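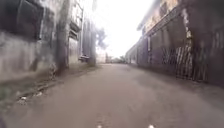 5.2 若年選手の移籍時期と出場時間の関係

本節では、育成年代のバスケットボール選手がより上位のアカデミーへ移る時期と、移籍後の出場時間との関係を検討する。前節で示したように、対象とした選手は277名であり、全員が移籍の前に少なくとも1シーズン、地域クラブの公式戦に登録されていた。移籍の時期は、シーズン開始前に移った選手(以下、開幕前群)と、シーズンの途中で移った選手(以下、途中群)の2群に分けた。

途中群の定義については、先行する議論の中でも一致が見られない。契約の成立日を基準にする立場もあれば、新しいチームで最初に練習に参加した日を基準にする立場もある。本研究では後者を採用した。契約の書類は、保護者の署名や学校の転入手続きのために遅れることが多く、選手が実際にチームの戦術を学び始めた時点を表さないと考えたからである。ただし、この基準を用いると、試験的に練習に参加しただけの選手が含まれるおそれがある。そこで、練習への参加が10回に満たないうちにもとのクラブへ戻った選手は、分析から除外した。上に述べた277名は、この除外を行った後の人数である。

出場時間は、リーグの公式記録から取得した。記録の様式は大会によって異なり、Prukisリーグでは秒の単位まで残されているが、Crăciun杯では分の単位に丸められている。両者を同じ尺度で扱うため、Prukisリーグの値も分の単位に丸めてから集計した。この処理によって情報の一部は失われるが、群の間の比較には大きな影響を与えないと判断した。試合映像の確認にはUdixを使用し、交代の時刻が公式記録と食い違う場合には、映像の時刻を優先した。確認の作業はRønningとTaziがそれぞれ独立に行い、判断が分かれた場面については、二人の協議によって決定した。

はじめに全体の傾向を述べる。開幕前群では、移籍後の最初の5試合において出場時間が徐々に増える選手が多かった。これに対して途中群では、最初の試合から比較的長い時間を与えられ、その後に減少するという形が目立った。この違いは、移籍の理由の違いを反映していると思われる。途中群の選手の多くは、負傷者の代わりとして迎えられており、負傷した選手が復帰すると役割が小さくなる。したがって、途中群における減少を、選手の能力や適応の失敗としてただちに解釈することはできない。

次に、ポジションごとの傾向を見る。ガードの選手では、二つの群の差が最も明確であった。攻撃の組み立てを担当するポジションでは、味方の動きの約束を理解していることが前提となる。Taziが行った指導者への聞き取りでも、途中で加わったガードには、初めは守備だけの役割を与えるという回答が複数あった。センターの選手では差が小さく、リバウンドやスクリーンのような仕事は、新しいチームでも比較的早く実行できるという指導者の意見と一致している。フォワードについては、チームによって求められる仕事の幅が広く、一つの傾向としてまとめることが難しかった。

生活環境の変化も、考慮すべき要因である。移籍した選手の中には、寮に入る者、親戚の家に住む者、自宅から長い距離を通う者がいた。Tillaのアカデミーの場合、自宅から通う選手は、公共交通の停留所から体育館まで歩く必要がある。地区の中には、図2の例のように、建物に挟まれ、車線の表示がないコンクリートの道もある。通学と練習の移動をあわせた時間が長い選手からは、夕食が遅くなる、宿題を移動中に済ませている、といった回答が得られた。一方で、移動の時間をチームメイトと親しくなる機会として肯定的に語った選手もおり、移動の長さだけから負担の大きさを推測することには注意が必要である。

聞き取りの結果の中で、私たちが特に注目したのは、月曜日の練習についての発言である。週末に試合があるため、多くのチームは月曜日を軽い調整の日としている。しかし、出場時間の短かった選手にとっては、この日が個人の技術を伸ばすための主な時間になっていた。あるコーチは、試合に出なかった選手だけを集めて少人数のゲーム形式の練習を行っており、そのチームでは、途中群の選手がシーズンの終わりまで在籍を続ける傾向が見られた。チームの数が限られているため、この方法の効果を統計的に確かめることはできなかったが、今後の調査で取り上げる価値がある。

なお、本節の分析にはいくつかの限界がある。第一に、出場時間は指導者の判断の結果であり、選手の成長を直接に測るものではない。得点やリバウンドの数を加えて評価することも検討したが、育成年代の大会では記録員の経験に差があり、特にアシストの判定は会場によって基準が異なっていた。第二に、移籍をしなかった選手との比較を行っていない。もとのクラブに残った選手の出場時間がどのように変化したかは、移籍の利益を論じるために欠かせない情報である。しかし、小さい地域クラブの一部では記録が紙だけで保存されており、今回は十分な数を集めることができなかった。

第三に、聞き取りに応じた選手は、調査の時点でアカデミーに在籍していた者に限られる。途中で競技をやめた選手の声は、本節の結果に含まれていない。Rønningは、この点を補うために、退団した選手の保護者に対する質問紙を準備している。質問の項目は在籍中の選手に用いたものと共通であるが、退団を決めた時期と、その際に誰に相談したかについての項目を新しく加えた。

以上の限界を踏まえたうえで、次節では、開幕前群の選手を対象として、移籍前のクラブにおける役割と移籍後の役割との一致の程度を分析する。役割の分類は指導者の申告に基づいて行い、先発か控えかという区分のほかに、試合の終盤に起用されたかどうかを変数として用いる。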